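I gave up the car in December, and the bus from Pendville to Grallham has been teaching me patience ever since. It comes every 2 hours, or every 3 if it's raining.

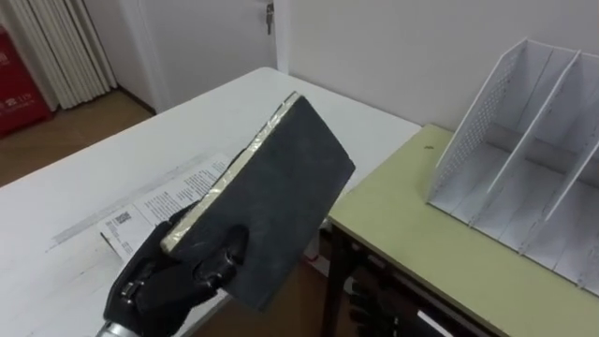 The driver won't take cards before Rosow. I've no idea why. I now carry 520 grams of coins in a sock, like a very timid burglar.

Still, I've read more on the back seat this winter than in years of owning a sofa. 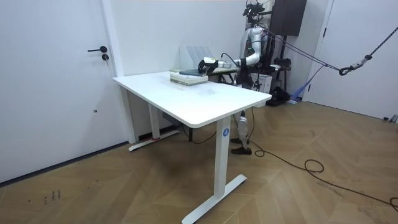 White desk, books at the far end.

Next week: the Sunday timetable.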